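Minutes, naming statistics working meeting, August

Present: six members, two by phone. Start 2:00 p.m. Minutes of the July meeting were approved with one correction (table 3, column heading).

**1. Source data**

The Garesmont registry file was received and loaded. It holds 1,249 birth records for the half year. Records without a given name were removed before ranking. The Grornness file is still outstanding and will be added as a supplement if it arrives before the layout closes.

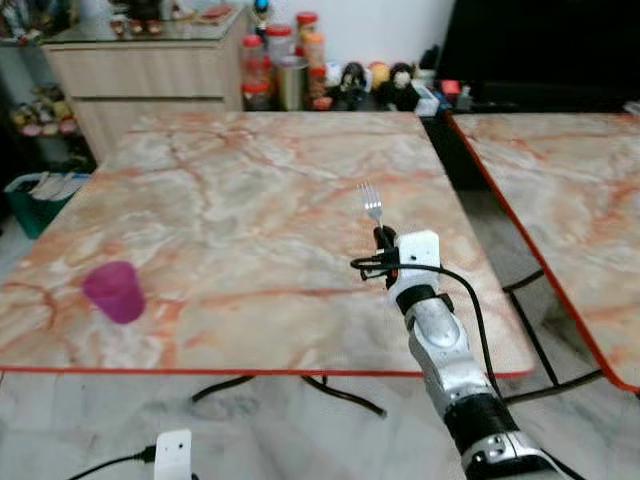 Jeltport Name Index, Rankings Desk

**2. Spelling variants**

Discussion of whether variants should be ranked together. Current practice counts each spelling separately, which pushes names with many spellings down the list. Two test runs were compared. With variants merged by sound, 16 names changed position in the girls' table. The boys' table was nearly unchanged.

Agreed: the main table stays as is. A second table with merged spellings goes in the appendix. Hyphenated names are counted under the full form only.
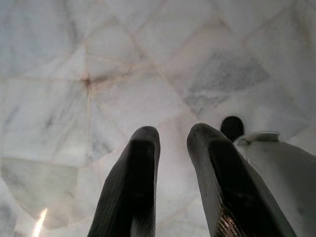

Kinyua asked that the merged table not be used for year-over-year comparison, as the earlier lists were never merged and a rise in rank would mean nothing. Accepted. A note to that effect will be placed under the table title.

**3. Celebrity and royal births**

The draft article links three rising names to births in the news. The desk found that two of them were already climbing before the births were announced. Wording to be changed from "inspired by" to "rose in the same period as." The third claim stays, with the monthly counts printed next to it. 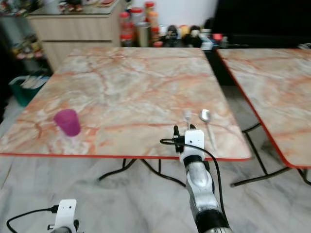

The same wording rule applies to names from television series. The paragraph on middle names is dropped for lack of data.

**4. Reader survey**

The survey closed with 400 valid responses. Question 6 (reason for choice) allowed several answers, so the percentages add up to more than 100. Chart to be relabeled. 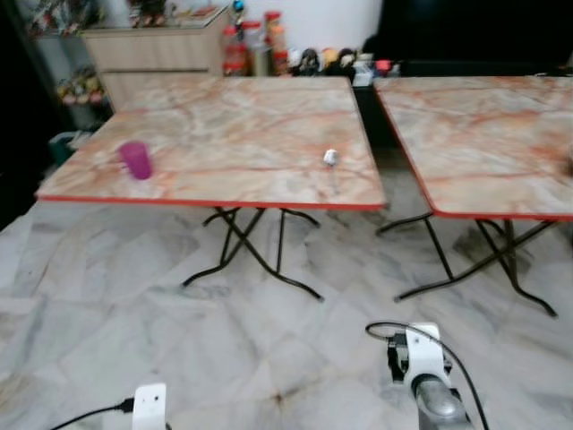

Free-text answers will be coded by two people separately and the differences settled before the tables are built. Answers that identify a child by full name are to be deleted from the working file.

**5. Actions**

- Request the Grornness file again: data group
- Appendix table and note: rankings desk
- Revised article text: editorial
- Survey chart labels: layout

**6. Any other business**

None. Meeting closed 3:25 p.m.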